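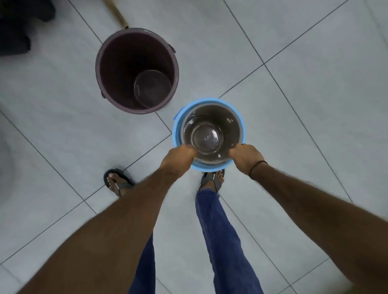
Our project looked at how village lotteries paid for public works before councils had steady money of their own, and we picked Arnton as our case. The parish book lists a draw held one February to pay for a new well, with 700 tickets printed and 500 sold. Tickets were folded and drawn from a pail, so Tetsuya Chiba and I tried the method ourselves. We loved this part! Folded slips from the top of the pile came out far too often until we stirred between draws, and the Arnton rules ask for exactly that, "a full turning by hand".

Yuzuki Katayama read the complaints, and they are brilliant. 17 buyers signed a letter saying the winner was the clerk's cousin. The vicar called the whole thing wicked, then bought 2 tickets.

Next term Hideaki Arai wants to compare Arnton with Usa – we have found one ledger so far and the handwriting is awful.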